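Ticket: Label printer drops off the network after idle
Site: Nostthorpe stockroom
Product: Rolusora desktop label printer, network model
Opened: August 4, 2021
Status: Closed, with one follow-up open
Priority: Normal

Problem as reported

The label printer at the packing desk stops responding when it has not been used for a while. Jobs sent from the order system sit in the queue with the status "Printing" and never come out. The printer's own light stays green. Turning it off and on brings it back, and the queued jobs then print all at once, sometimes twice. Started after the office router was replaced. The second printer, in the Guzmán building, is the same model and does not do this.

What was checked first

Power supply and outlet. Swapped with the Guzmán unit's supply, no change.

Network cable. Replaced with a new one, no change. Link light on the switch port stays on during the fault.

Label stock. Not related, but the roll was loaded with the gap sensor set to continuous. Set it back to gap. This fixed a separate complaint about a blank label after every job.

Driver. The packing desk computer had two copies of the printer installed, one pointing to the old address. Removed the old one. The duplicate labels stopped after this, but the printer still went quiet.

Step 1. Time the fault

Sent a one-label test job at longer and longer gaps. The printer answered every time up to 12 minutes of idle. At 40 minutes it did not answer. A ping from the packing desk failed, and a ping from the server also failed, so the trouble is not limited to one computer.

Step 2. Rule out the desk location

Moved the printer off the packing desk and over to the spare table by the server cabinet, on its own switch port. Left it idle over lunch. Same result – no ping, green light, queue stuck. Put it back at the packing desk afterward. The port and the wall run are fine and do not need to be looked at again.
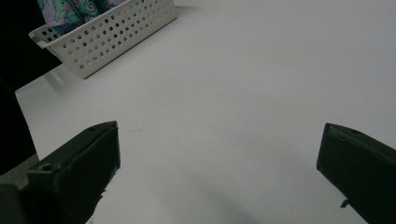 Step 3. Check the address

Printed the configuration label. The printer was set to get its address automatically, and the lease from the new router was much shorter than the old one. The printer goes to sleep, misses the renewal, and wakes up holding an address the router has already given back to the pool. The Guzmán printer has a fixed address, so it never has to renew.

Step 4. Set a fixed address

Reserved an address on the router for this printer, outside the automatic range. Entered the same address, mask and gateway on the printer by hand. Restarted both. Updated the port on the packing desk computer and in the order system.

If you are repeating this at another site, do the order system last. It holds on to the old address until its print service is restarted.

Step 5. Turn off deep sleep

Changed the sleep setting from Deep to Light in the printer's web page, under Power. The setting does not save unless you press Apply and then Restart. Closing the page after Apply loses it.

Result

Left idle overnight. First job in the morning printed right away. Ran a batch of 100 labels with no duplicates and no skipped labels. The counter on the configuration label has gone up by nearly 2,000 since the change and the packing desk has reported no more stuck jobs.

Follow-up

Pavham still has a printer on automatic addressing behind the same type of router. It has not shown the fault – it is probably used too often to fall asleep. Fixed address to be set there during the September visit. Firmware was not updated on any unit under this ticket.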